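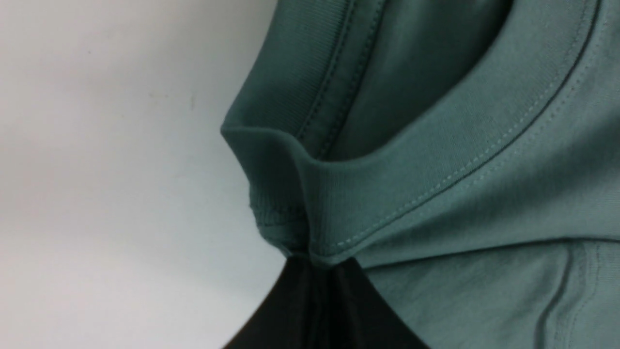 The t-shirt drawer in my dresser stopped closing in July. I kept pushing it shut with my knee, and then the front panel came off its peg, so I took everything out and put it on the bed. It made a bigger pile than I expected from one drawer.

I started with the necks. A t-shirt usually goes at the collar before it goes anywhere else, at least on me. The body can be fine and the hem can be fine, but once the ribbing turns wavy I stop wearing the shirt, and it moves to the bottom of the drawer and stays there. Most of what was jamming the drawer was shirts like that.

The green one stayed. It's a plain cotton crew neck in a dusty color between sage and teal, with ribbing at the neck and a line of paler stitching along the seam where the collar joins the body. I bought it at the Lesine outlet off the highway, in the same trip as two gray ones that are now rags. I don't know why it has held up and they haven't. They went through the same machine with the same detergent.

Pongsak Duangkaew, who I shared an apartment with on Grivwood Street, used to hang his t-shirts from the bottom hem with the pins at the side seams. He said hangers pushed through the neck were what ruined mine. I didn't listen at the time. I do it his way now, and I turn the dark ones inside out.

For folding I tried the stand-up method again, where you fold the shirt into a small block and file it like a folder. I gave up on that a few years ago because the blocks fell over whenever I took one out. This time I put a shoebox lid in the drawer to hold the row up and it works better. The way I do it:

Lay the shirt face down and smooth it out from the collar.
Fold one side in to the middle, then fold the sleeve back on itself.
Do the same on the other side.
Bring the hem up to just short of the collar.
Fold in thirds.

Stopping short of the collar matters with thicker ribbing. If you fold right up over it, you get a lump and the block leans. Thin shirts don't care either way.

The rejects went into two bags. One is for the Tkachenko thrift store, which takes clothing at the side door in the mornings. The other is rags for the garage – I cut the collars and hems off those first, since the seams scratch when you're wiping down paint.

The drawer closes now. I glued the peg back in and left it clamped overnight. I still have the sweater shelf to do, and a box of long-sleeved shirts from the last move that I haven't opened. Those are going to wait until it cools off.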